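4.2 Counter-Clearing Task

The Stirncombe trials asked whether a single arm can tidy a kitchen counter without help. Items were placed on a red tray beside a sink, and the Raltard controller selected one item at a time. Figure 6 shows the workspace and views from the wrist. 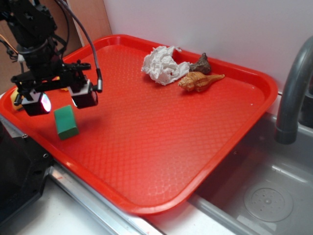 Can a machine clear a counter yet?
Only in part. Of 409 attempts, 320 ended with the item in its assigned place.

Approach was scored separately from grasp. In the wrist view, the green block stands between the open fingers, nearer to the right one.
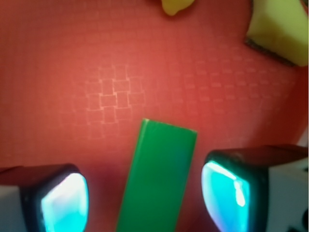
4.3 Grasp and Transfer

A grasp was recorded when both fingers closed on the item. The green block, with its flat sides, is held upright between them. 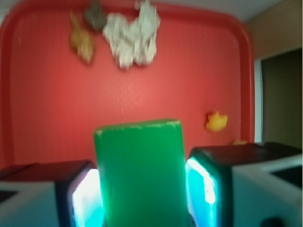 Which chores remain out of reach?
Wiping and folding, which the Brirnach planner does not support.

Crowding was treated as a separate factor. The paper towel, the dark lump and the tan item lie close together near the far rim, away from the duck and the sponge. 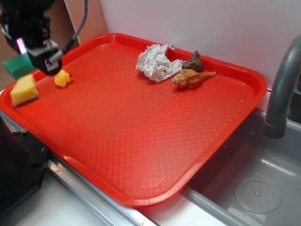

Figure 6. Workspace and wrist views, counter-clearing task.

How often did an operator step in?
Operators stepped in on 84 attempts, mostly to restart the planner after a timeout.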